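Home | Topics | Materials | Light and Sound | Everyday Things | Glossary | For Teachers

Why do bathroom things come in so many different packets?

Empty a washbag onto a table and sort what falls out. There will probably be a tube or two, a flat pouch, a bottle and perhaps a small pot with a lid. The things inside them are often quite similar: creams, gels, pastes and liquids. The packets are different because each one solves a different problem.

This page explains how two of them work, the squeeze tube and the flat pouch. It also explains what the printing on them is for and how to sort them into a basket.

What a packet has to do

A packet has to hold its contents without leaking. It has to keep air and germs out. It has to let the contents out in the right amount, and it has to carry information.

Air is a problem for two reasons. Many creams contain water, and water at the surface can escape into the air as a gas. This is called evaporation, and it leaves the cream thick or lumpy. Oxygen, one of the gases in air, also reacts slowly with some oils and makes them smell stale.

The squeeze tube

A squeeze tube starts as a hollow cylinder, open at the bottom, with a narrow neck at the top. The cap is screwed or pressed on first. The tube is then turned upside down and filled through the open end. Last of all, the open end is pressed flat and sealed, usually with heat. The flat, sealed end is called the crimp.

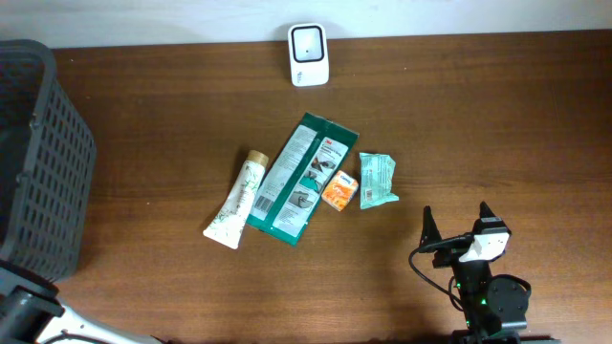

The crimp is the reason a tube changes shape along its length. It is round near the cap and flat at the other end, so it is wider there than you might expect. A date or a batch code is often stamped into the crimp, where there is nothing inside to damage.

When you squeeze a tube, you raise the pressure inside it. The cream moves towards the only place it can leave, which is the neck. A cream is a thick fluid. We say it has a high viscosity, meaning that it resists flowing. Water has a low viscosity and would run out of an open tube by itself.

Metal tubes stay squashed when you let go. Most plastic tubes spring back and suck in a little air as they do.

The flat pouch

A flat pouch is made from thin sheets sealed together at the edges. The sheet is often a laminate – several layers stuck together, each with its own job. An outer layer may take the printing, a middle layer may block air and light, and an inner layer may melt slightly when heated so that the edges can be joined.

Many pouches are made to be used once. When the seal has been torn, it cannot be closed again properly. This makes a pouch suitable for something that must stay moist until the moment it is needed, such as a damp wipe or a face mask made of wet cloth.

Reading the outside

A pouch has two large flat faces, so there is plenty of room for printing. Look for these:

Ingredients. The list normally begins with the one there is most of. In many creams this is water, which may be written as "aqua".

Barcode. This is a pattern of dark bars and light gaps that stands for a number. The shop's scanner shines light on it and measures what bounces back.

Pictograms. These are small drawings that show the steps for using the product. They help people who cannot read the language on the packet.

Sorting them into a basket

1. Ask an adult before you handle anything from the bathroom cabinet.
2. Check that every cap is closed.
3. Stand tubes on their caps if the caps are flat and wide enough. Gravity then keeps the cream near the neck.
4. Slide pouches in upright along one side, like books.
5. Put anything torn or leaking to one side and show it to the adult.

A basket with openings in its walls lets air pass through, so damp packets dry more quickly than they would in a closed box. Very small things can slip through the gaps and are better kept in a pot.

Words to know

Crimp: the flat, sealed end of a tube.
Laminate: a material made of layers joined together.
Viscosity: how strongly a fluid resists flowing.

Text by Jolanta Stępień

More in Everyday Things
Why does a zip stay shut?
How a tin opener cuts
What is inside a sponge?
Soap and grease
Why wood has grain

Contact us | Copyright Farnitz Learning Pages | Back to top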